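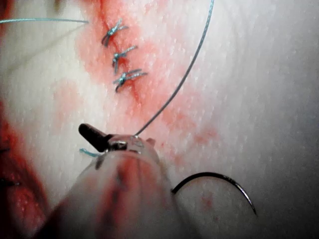 Incisão fechada com três pontos separados de fio azul-claro.

Há uma moda nas formações de cirurgia que me custa engolir: a da costura rápida. Cronometra-se o aluno, publica-se a tabela e quem fechar mais depressa leva os aplausos. No último curso da Carberg, em janeiro, o critério de aprovação cabia numa linha: 4 pontos em 84 segundos. Perguntei quem tinha escolhido o número. Ninguém soube dizer-me.

Olho para três nós azuis alinhados ao longo de uma incisão e o que me interessa é o que o cronómetro ignora. A distância entre um ponto e o seguinte. O comprimento das pontas, que ali abrem em leque ou em X. A mancha de sangue em volta, mais carregada junto aos nós, que atrapalha a leitura do tecido e que nenhuma almofada de silicone reproduz. Se o nó ficou apertado de mais, a fotografia não mo diz. O tempo de execução também não.

Myung-ja Hong, com quem dei aulas durante anos, defende o contrário. Diz que a velocidade obriga a limpar o gesto e que um aluno lento é quase sempre um aluno que hesita. Admito que tem razão nos casos extremos. Já vi gente demorar uma eternidade a decidir por onde entra a agulha. Mas entre hesitar e ter pressa cabe muita coisa, e é aí que se aprende a coser.

Vendem-nos agora o programa Bakier, com a promessa de 312 exercícios e uma nota final de zero a 100. Pedi para ver como se calcula a nota e recebi um folheto. Tinha gráficos bonitos e falava muito de desempenho. Sobre a tensão do fio, nem uma palavra.

Enquanto não me mostrarem os doentes reavaliados semanas depois, com a cicatriz à vista, continuo a corrigir nós à mão, um a um, e deixo o relógio na gaveta.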